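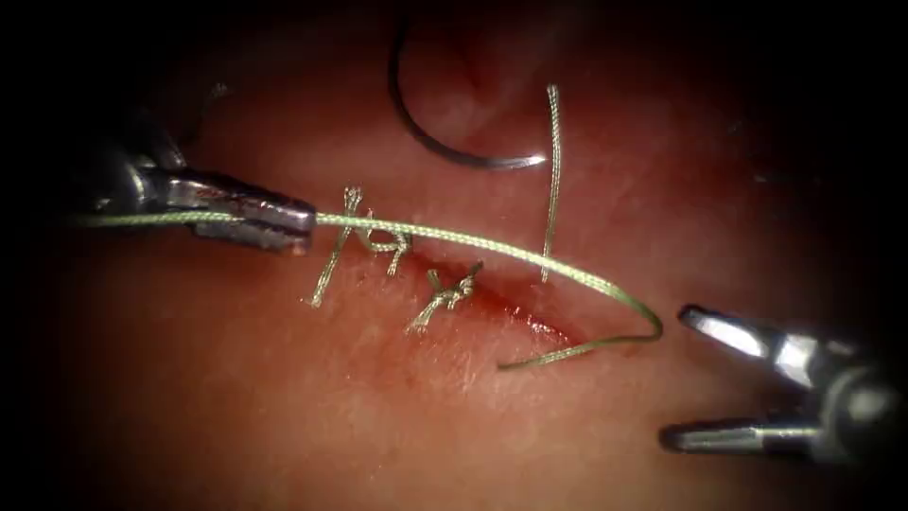
Two knots down, green braided thread, curved needle up top.

I have been suspicious of suturing advice for as long as I've been reading it, and I read a lot of it over the winter. Everyone swears by their thread. Everyone has a knot that never slips. Then you look at the closure they're proud of and the edges are puckered like a cheap pillowcase.

So, some grumbling about thread, mostly for my own benefit.

Braided first. The standard line is that braided handles better, lies flat and holds a knot, and fine, I'll give it that. What gets skipped is the drag. I bought a pack of Luvus braid last April and tied 84 practice knots with it before I decided I had an opinion. About a third of them I'd call good. The rest were too tight, and I blame the drag for some of those and myself for the others. You pull a little harder to get it through, and the tissue bunches up before you notice.

The Jostham practice guide says to leave a generous tail. How generous? It doesn't say. Too short and the second throw is a misery, too long and you've got a loop wandering all over the place, catching on whatever is near it.
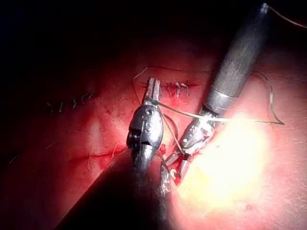 Loops are my real complaint, I think. The diagrams in the guide show a neat little curl, always the same size, always facing the reader. I have yet to meet that curl. Mine come out with a hard corner on one side and slack on the other, and by the next stitch I've lost track of which strand goes to the needle. I tried the Zarei method for this (13 dollars for a PDF, 11 pages, two of them blank) and its answer is to "keep the working strand in view." Thanks.

Stitch spacing is the other thing people get preachy about. I've seen even, machine-ruled rows that gapped in the middle, and scruffy ones that closed fine. I'd look at the edges first and the spacing second, but I wouldn't swear to that either.

I have a spool of the Loltico stuff to try next. The label promises "zero memory." I'll believe it when it lies flat.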